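Druda countertop cell

The Druda countertop cell is a single-arm robot workstation used for practice in picking up and putting down household goods. It exists in two forms that are kept in step with each other: a physical bench in the Flandia workshop, and a simulated version in which nearly all of the setting up is tried out first. The cell was laid out by Dalibor Tóth and Agnes Lie, and its day-to-day care later passed to Radek Brabec, whose long and good-natured setup notes are still the main source for anyone who has to bring it back to life after a move.

Layout

The cell is built around one white arm standing at the near side of a counter, with its gripper and cabling at the far end of the wrist. The arm has a base mount, a lower link, an elbow and an upper link, and the covers over these are smooth and rounded so that a cloth can be run over them without snagging (a small thing, but anybody who has cleaned an older machine will be grateful for it). The goods to be handled are spread over the counter in no strict order, and the arrangement is changed between runs so that the arm does not simply learn one table by heart.
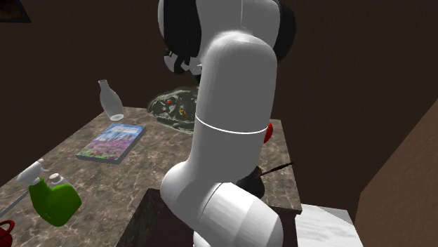 The arm and counter in the simulated cell, with a glass bottle, a book and a green jug among the goods.

Setting up

Setup begins in the simulated cell, usually with a fresh scene file and a good deal of patience. The base is placed first, and every later measurement is taken from it. Brabec's notes ask the operator to leave the goods alone until the arm has been driven slowly through its whole reach, joint by joint, and has come back to its rest pose without touching the counter.

The viewpoint comes next. A large arm standing close to the camera can hide a good part of the counter behind its lower link, and items there may show only as slivers. Žofie Štěpánek, who wrote the viewpoint section of the notes, recommends keeping one such awkward view in every set and adding a second from the opposite side. See-through items get a check of their own, as clear glass gives the depth reading very little to hold on to.

Once the view is settled, the cell is run for 300 short trials at reduced speed. The longest unbroken run on record is 1,411 trials, reached one July after the wrist cable had been rerouted, and people at Flandia are still rather fond of mentioning it.

Care and upkeep

The physical arm is wiped down every Thursday and its mounting bolts are checked with a torque wrench after every 100 hours of running. The cover seams are looked over at the same time, for it is there that a loose shell first makes itself known, generally with a faint tick when the elbow changes direction. At 2,000 hours the gripper comes off and its finger pads are replaced.

Wrist cabling is the part most often repaired. The usual fault is a clamp set too tight, which pulls on the cable whenever the wrist turns to its limit. Balthasar Kofler's remedy was to loosen the clamp, turn the wrist fully both ways by hand with the power off, and only then tighten it again. After any such repair the joint zero positions are read out and copied into the simulated cell, so that the two versions do not drift apart.

See also

Cluvitz gripper
Polák bench mount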